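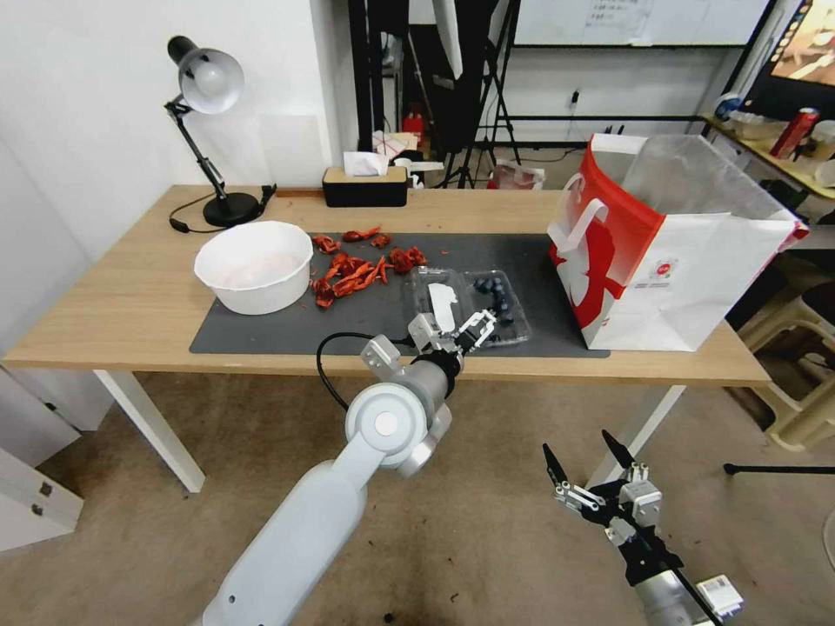
Home cooks wanted for the Skellum recipe circle

4 min read

Every June we open up a few places at our kitchen table, and I'm always a little nervous writing this, as if I were inviting the whole street to dinner and wasn't sure I had enough plates! But here goes. Skellum is a small cooking group that tests family recipes and writes them down properly, with real amounts and real oven temperatures, so that a stranger could make them on the first try. We have 163 recipes in the collection so far (pickles, breads, stews, a worrying number of cookies) and we would love seven new people to help us with the next batch.

The next batch is all about preserving. Think pepper paste, fruit leather, pickled green tomatoes, the quince jam your aunt makes without measuring a single thing. Taner Taşdemir, who has been editing our recipes from the beginning, has already collected a fat folder of handwritten cards, and some of them say things like "cook until it looks right." We need patient people to find out what right looks like.

What you'd be doing

You would cook two recipes a month in your own kitchen, follow the card as written the first time, and then send us notes. Long notes, short notes, notes with jam on them, we take them all. Once a month we meet at the Özkan community kitchen in Valden, from 6 in the evening until we've finished eating, to taste what everyone made and argue kindly about salt. If you can't come every month, that's fine, but please try to make the first one.
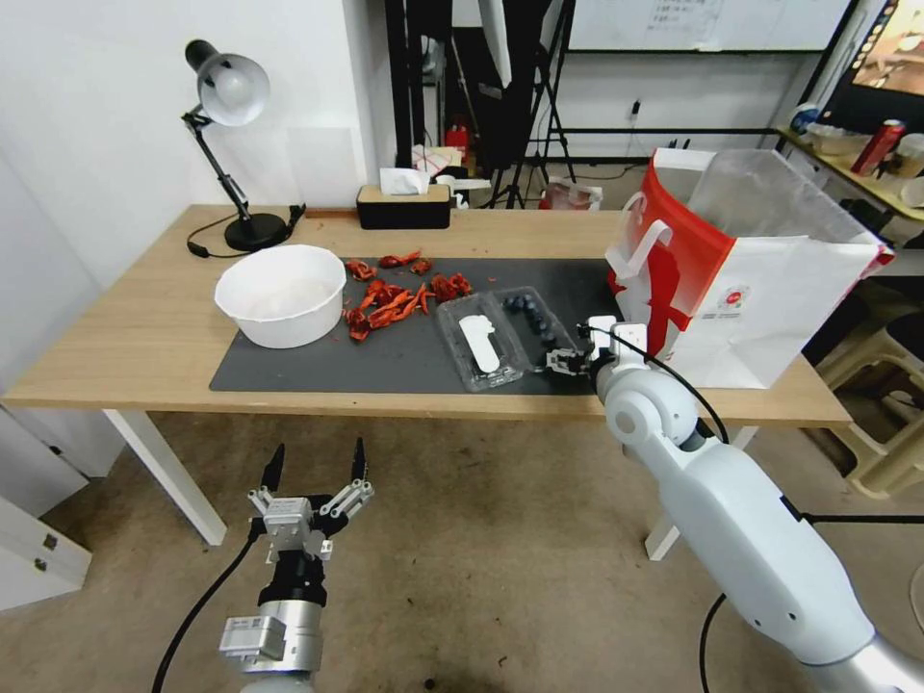 Who we're hoping to hear from

You don't need any training. Beginners are very welcome, and they're often the ones who spot the step that the rest of us skipped over out of habit. You do need a working stove, a kitchen scale (we can lend you one) and enough written English to send notes. If you cook from another tradition and have a card or two of your own to add, please bring them along.

We pay back your groceries if you keep the receipts, and jars are on us. There's no fee for your time, I'm sorry to say, though you'll get a printed copy of the collection when it's done.

How to apply

Write a letter to Ekrem Altıntaş, Skellum, P.O. Box 3736, Valden, before the end of June. Tell us what you like to cook, anything you can't eat, and about one dish that has gone wrong for you more than once. Mine is rice pudding. Ekrem answers every letter himself, so give him a couple of weeks.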